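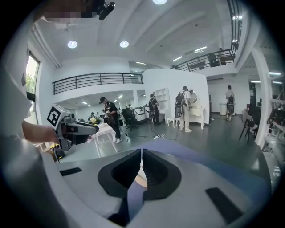

*5 min read*

My grandmother Elfriede kept her recipes in a shoebox, and for years I assumed I would sit down one quiet weekend and copy them all out neatly. Well, the weekend came, and I got through 10 cards before I had to go and lie down on the couch.

The trouble is that she wrote for herself. The plum cake says "flour, enough" and then "bake as for Britta's," and Britta Stöcker's cake is nowhere in the box! I called my cousin Svenja, who remembers more than I do, and she thought Britta's went in at a fairly low heat for most of an hour. Then she remembered it might have been the apple one. We talked for a long while after that, mostly about the kitchen in Flolville and the drawer that stuck every July when the weather turned muggy.

I did try the plum cake in the end, guessing as I went. It came out heavier than hers, and a bit sour in the middle, but the smell was right — butter and cinnamon and that slightly scorched sugar along the rim — and I ate two slices standing at the counter.

So I've changed my plan. I'm copying each card exactly as she wrote it, spelling and all, and putting my own notes on the back in pencil. Svenja is going to look through her mother's papers for the missing cake. If any of you ever had it at one of the church suppers and remember whether there were almonds on top, please write and tell me. I have a feeling there were.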